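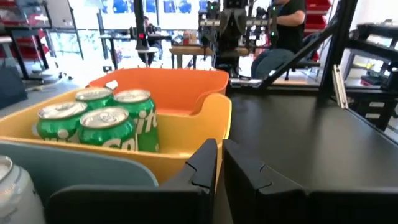
Progress report on the student sorting project
To: Magdolna Farkas, Sutherland Fund
From: Elvia Arellano, project lead, Nosunach Robotics Club
Period covered: start of term through the end of October

Dear Magdolna,

I'm so pleased to be writing this one. When we applied, we said the students would teach a robot arm to sort drinks cans between bins and would understand every step well enough to explain it to a visitor. The first half is well on its way and the second half is going better than I had hoped (try stopping them explaining!).

What the students have been doing

The club split into two teams in the second week. Team Boson works on picking: getting the gripper down over a can, closing on it and lifting without knocking its neighbors. Team Gutis looks after everything that happens to the recordings afterward - labeling, checking, throwing out the bad ones and training the model. They swap over at midterm so that everyone does both jobs.

We record by having a student guide the arm through a pick while the camera at the wrist runs. By the end of October we had 1,000 recorded attempts, of which 678 passed the students' own review and went into training. The ones they rejected were mostly early on, when people were still moving too fast on the way down. Eduard Jelínek, who teaches the Boson group, had them watch a batch of those failures together and write their own rules for a good recording. The rules are taped up by the door and they are stricter than mine.

Cans standing apart are now fairly routine. Cans standing close together are the hard part, and the most fun. The fingers need room to get down on both sides, and in a tight cluster there may be only one can you can reach without pushing another. The students' first idea was to nudge the group apart before picking. Their second was to teach the arm to choose the easiest can first, and that's what they are building now. We also had a long argument over shiny lids, which catch the daylight and seem to confuse the model in the afternoon. Nuala Coughlan's group is collecting the same picks at 10 a.m. and 3 p.m. to find out whether the light really is to blame.

Where the numbers stand

At the last check, the trained model ran 264 picks on its own over several sessions. We're keeping a separate tally for clustered cans and will send it once the midterm swap is done, when both teams have had a go at the same test. I'd like you to see a fair comparison and we don't have one yet.

Thirty-six students are enrolled. Several had never written a line of code before this term, and two of those now run the labeling sessions.

Problems and changes

We lost most of a week to a gripper that kept reporting it was closed when it wasn't. Cathal Mulligan found a loose connector and then, very sensibly, made the students find it again themselves.

Labeling has taken longer than planned. I'd underestimated how carefully they would want to do it. We have moved one session a week from building to labeling and pushed the second task, sorting by color, to next term.

Spending is in line with the budget apart from spare finger pads, which wear faster than we allowed for. I've covered these from the consumables line and don't need anything extra.

Next steps

- Finish the morning and afternoon light test
- Swap teams and rerun the clustered pick test with both
- Draft the student handbook (Eduard has started on the safety pages)
- Hold an open afternoon for families, with the students running the demos

You'd be very welcome at the open afternoon. I'll send the date as soon as the room is confirmed, and the Boson team has already asked if you would like a turn at guiding the arm.

With thanks and best wishes,
Elvia Arellano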